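4.2 Simulated pick-up before the shop build

The arm went together on the shared bench at Petek over one winter, mostly by Leka and Halilović, and we did not want to wreck it in week one. So every grasp was run in simulation first. Room model is rough – walls, a window, a table, a potted plant near the front camera because the real shop has one too. Objects were pulled from a free mesh pack and dropped on the table at random. Each trial is one grasp and lift, with the gripper closing on whatever the planner picked.

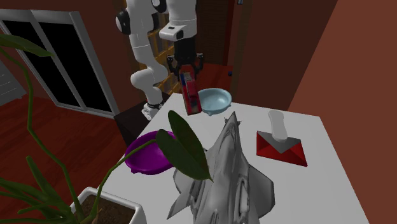
Seeds were fixed per batch so a bad run could be replayed. We did 396 trials in total, in batches of 40, the last one short. Contact friction was the main headache. Set too low and everything slid out, too high and the fingers dragged the neighbors along with the target. We ended up tuning it by hand on a Sunday, not proud of it, but the value has held since then.

The wrist view is the one the policy gets. Fixed view is only for us, for checking failures afterwards. Large flat parts were the worst case in the wrist view, they fill most of it and depth goes to mush near the fingers. Trajkovski added a crop on the lower band wich helped some. Full resolution was to slow on the shop PC, so frames are halved before anything else happens.

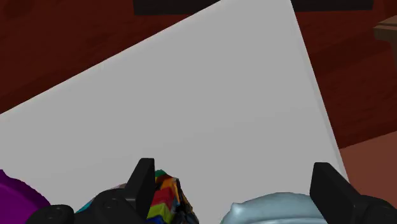
Figure 8. Simulated wrist view, both gripper fingers visible, gray board behind the objects.

Training set is 2486 wrist frames after we threw out the ones with nothing in reach. Labels come straight from the simulator – no hand marking. Transfer to the bench arm is covered in 4.3.

Related items
Radonjić, D. Cheap joint encoders for the home shop
Stojanovska, K. Notes on the Jasta controller board
Halilović, N. and Leka, M. Printing gripper fingers that last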